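Storing Sandpaper and Other Coated Abrasives So the Sheets Stay Flat

Workshop tips – updated February 20, 2020

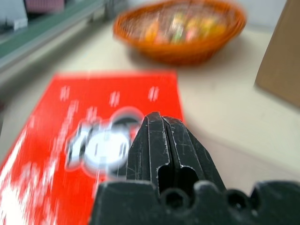 Wilmer Carhuamaca writes that he kept his sheets upright in a file box for years and every one of them took a bend at the middle. He went over to flat shelves last March and has not had a curled sheet from that stack.

Flat storage is the correct method for full sheets. Paper backing takes up moisture from the air faster than the grit side does, and the sheet curls toward the coated face or away from it depending on the season. A curled sheet will not seat in a sander clamp and cracks when forced.

Shelf spacing

Set the shelves 2 inches apart. Closer spacing makes it hard to get fingers under the stack, and wider spacing encourages overloading. A cabinet with 16 shelves holds the full range of grits in common use, with room left for wet-and-dry sheets and partly used pieces. Hardboard makes a suitable shelf. Seal both faces and all edges before fitting, and let the finish cure fully.

Cut a shallow notch in the front edge of each shelf. The sheets can then be gripped from above and below and pulled straight out.

Weighting the stack

Place a piece of flat board on top of each stack, cut slightly larger than the sheet. Medium-density board works. Do not use bare steel plate in an unheated garage, where it will collect condensation and mark the top sheet.

Stack sheets grit to grit and back to back. Coarse grit laid against a paper back leaves scratches that show up later as uneven wear.

Labeling

Write the grit number on the back of every sheet before cutting it. The printed number normally survives on only one piece. Use a soft pencil or a paint marker – ballpoint tends to tear light paper. Label the shelf as well, coarse at the bottom and fine at the top, so that stray coarse grains do not fall onto the fine sheets.

Discs and belts

Hook-and-loop discs go on a dowel or in a short tube, hooks facing the same way. Discs with adhesive backs keep their liners on until use and should be bought in small lots, as the adhesive hardens with age.

Hang belts over a round support at least 2 inches across. A nail puts a crease in the belt, and a creased belt will thump on every turn and may part at the joint. Do not store belts under tension in the machine.

Damp sheets

Sheets that have already curled can usually be recovered. Lay them between boards in a heated room and leave them overnight under weight. Do not use an oven or a heat gun. If the grit sheds when the sheet is flexed by hand, discard it.

Reader Anca Sandu asks whether a bag of drying crystals is worth adding. In a closed cabinet, yes. On open shelves it makes no measurable difference.

Next page: Cleaning clogged belts with a rubber stick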